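Closport Arena

October 2019 | By the Reference Desk

We use cookies to remember your settings. By continuing to read, you accept our cookie notice.

Closport Arena is an indoor basketball venue in Prydderch. It seats 3,165 for basketball and is the home court of the Prydderch college men's and women's teams. The building has 4 public entrances and 2 practice courts on the lower level.

Design

The main court runs north to south. Seating is on all sides, with fixed chairs along the sidelines and pull-out benches behind each basket. The benches are stored for volleyball matches, which lowers the capacity. The floor is a maple surface laid in panels over a concrete slab. Team benches are on the west side, opposite the scorer's table.

Use

Both college teams play their conference home games at the arena. The men's team set the building scoring record with 109 points in a win over Bustine. High school district finals are also held there. The lower courts are open to students when no team practice is scheduled.

Food service

Concession stands are on the main concourse and are run by Pastness under a contract with the college. Hot food is prepared in a kitchen on the lower level. Outside food is not allowed.

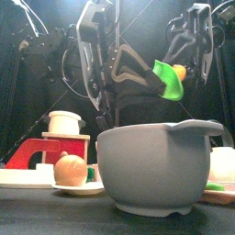
Gray mixing bowl with pouring spout, and a green utensil.

Access

The main parking lot is east of the building. Accessible seating is at concourse level on both sidelines.

Related articles
Bustine Field House
Prydderch college athletics
List of indoor arenas by capacity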